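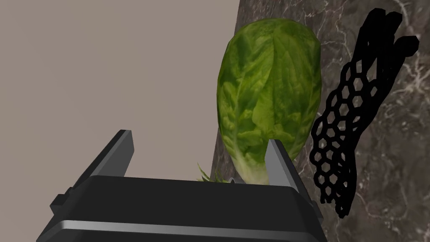 4.2 Collecting demonstrations in the simulated kitchen

Teaching a robot by remote control is often sold as the easy route. A person moves a handset, the gripper follows, and the policy later imitates what it was shown, including the hesitation, the overshoot and the small revenge nudge given to an object that would not behave. Our operators supplied all of these in quantity.

Demonstrations were recorded through Zirbridge, our teleoperation layer, running on top of the Tanui simulator. Two of the authors (Ofori and Korletey) and two paid operators shared the work in August. Each operator had 16 practice episodes before anything was kept. We had planned on fewer, but Korletey spent most of his first session driving the gripper into the counter and asked that the number be raised for the good of the group.

The wrist view was the only view shown to the operator. Earlier work with the Greltora arm gave operators a second, fixed view, and they used it almost exclusively, which left us with wrist images that the human had never looked at while deciding what to do. A policy trained on those images is being asked to read someone else's mind. With the wrist view alone, operators complained more and the recordings improved.
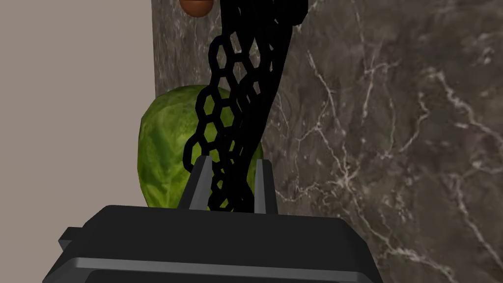 Figure 3. Wrist view during collection: hexagonal mesh hanging in front of a cabbage, with the fingers open.

Occlusion was the main source of trouble. When one thing hangs in front of another in the wrist view, a human operator backs up, looks again and tries from the side. These detours are sensible and also very hard to imitate, as no two operators make the same one. Rosser reliably went left. Agbeko went wherever he had not gone last time. We considered trimming the detours from the recordings and decided against it, having noticed that our trimmed pilot policy approached everything with total confidence and very little information.

We collected 3,000 episodes in all. Of these, 437 were removed: most for dropped connections, the remainder for what the log form calls "operator error" and the operators call "the handset." Episodes were not removed for being slow or ugly. Tijani reviewed every rejection, and a random draw of 100 rejected episodes was reviewed again by Ofori without sight of the first verdict. They disagreed mostly on whether a long pause counts as thinking.
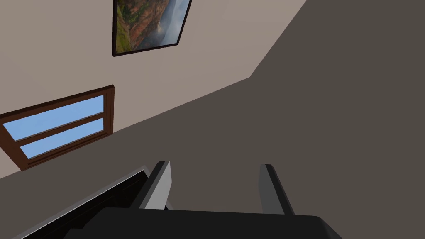

Orientation deserves a separate note. The handset is mapped to the gripper's own axes, so "up" means up for the wrist and has no particular loyalty to the room. New operators found this unpleasant and one had to lie down. We tried a room-aligned mapping for comparison, and it was popular right up to the moment the wrist rolled, after which the controls felt backward. The wrist-aligned mapping was kept for all the results in Section 5.

We did not smooth the recorded actions. The jitter in them is partly human tremor and partly Prandetti, our handset driver, and we have no clean way to divide the blame.

Related items
Handset mappings for wrist-mounted views
Greltora arm: notes on two-view teleoperation
What to do with slow demonstrations
Zirbridge release notes, August

Search this collection
Enter title, author or keyword
Advanced search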